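Read through the Huanca validator spec over the weekend. Thread on what changes, for anyone running a node or holding the staked token. 1/

Huanca is a proof-of-stake chain with a fixed validator set. Up to now the active set has been capped at 33. The upgrade scheduled for August lifts that to 66. Existing operators keep their slots and the new ones are filled by total stake, own plus delegated. 2/

Finality still needs two-thirds of stake weight. With 33 slots the top handful of operators could stall the chain if they went offline together. Doubling the slots doesn't fix that by itself. Weight is what matters and the draft has no cap on weight per operator. 3/

There is a soft penalty. Rewards on delegated stake taper once an operator passes a threshold set by governance. The threshold is left blank in the draft. I'd want that number before voting on anything. 4/

Block time is unchanged. Message overhead is the real cost, as every validator gossips votes to every other one. The team's answer is signature aggregation, done by a rotating committee each epoch. Sound enough on paper. The testnet has only run it at the current set size. 5/
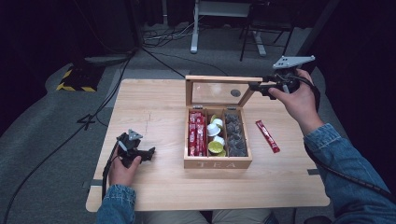
Next, the bridge. Cukow runs the main route between Huanca and the EVM chains, and its light client hard-codes the validator set length. It has to be redeployed before the upgrade height or withdrawals will halt. Cukow has the new contract in a public branch. I can't find an audit for it. 6/

If you have funds in transit near the upgrade height, expect a pause. Deposits get disabled first, then withdrawals, then both come back once the new light client has confirmed a full epoch. The docs give no duration for the pause. Plan on it being longer than you'd like. 7/

Liquid staking. Flollura issues the biggest staked token on the chain and delegates across its own whitelist of operators. The whitelist covers most of the current set and none of the likely new entrants. Unless that changes, most of the new slots will open with very thin stake. 8/

Flollura has a proposal up, number 739, to rebalance gradually after the upgrade. Delegations move in small tranches, each one subject to the normal unbonding period. The token should keep tracking its redemption rate, but the instant-exit pool will be shallower while tranches are unbonding. Check depth before you size an exit. 9/

Wallets. Zivo is the only one I've tested against the new testnet. Staking and unstaking work. The validator list cuts off at the old cap, so you can't delegate to anyone past slot 33 without pasting an address in by hand. Bug filed, acknowledged, no fix in the current release. 10/

Emissions. The schedule isn't touched. Inflation still steps down every year and reaches the floor rate in 2030. The same rewards spread over a larger set means smaller operators earn less per slot, while their hardware and bandwidth bills go up. Some of them will raise commission. Look at your operator's maximum rate, which is fixed on-chain, as well as the current one. 11/

For node operators: the new binary needs a database migration. On my machine it wanted close to double the disk space while it ran, and it does not resume if interrupted. Take a snapshot first. Keep your signing key off the box until the migrated node has caught up to the head. 12/

I run a small validator in the current set and hold the native token, so weigh my views accordingly. I'm leaning yes on the larger set and no on activating it before the bridge contract has been audited. 13/

Will add to this thread when the governance threshold is published. 14/14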